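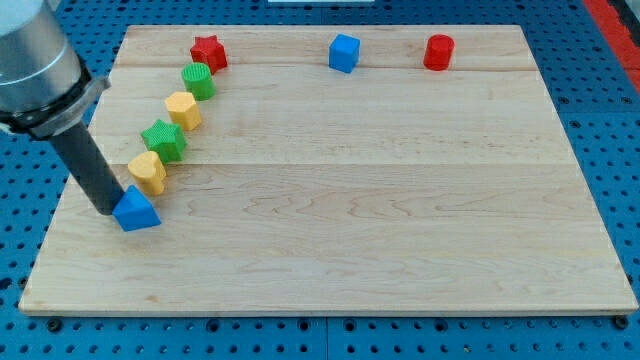 3.2 Materials and Surface Preparation

Figure 2. Light maple board with brightly colored toy shapes. The seams between planks run the length of the board.

All boards were glued up from maple planks supplied by the Ginier mill in April and stored flat in the Aebischer workshop until the moisture content had settled. Half of the boards were left bare. The other half received 2 coats of Keneo hardwax oil, with light sanding between coats. Figure 2 shows the grain and seams typical of an unpainted board.

Wear was measured at the seams and at the middle of each plank. We took 1142 depth readings in total, using a dial gauge fixed to a steel bridge. Each board went through 200 cleaning cycles with a damp cotton cloth and mild soap, then dried overnight on edge.

Readings close to a knot were dropped from the analysis. Boards that cupped during drying were kept, but their values are reported separately in Section 4, as cupping changes the distance between the gauge and the surface. The Bristero method, which averages across a full board, was not used here. It hides the difference between seam and plank, and that difference is the main interest of this study.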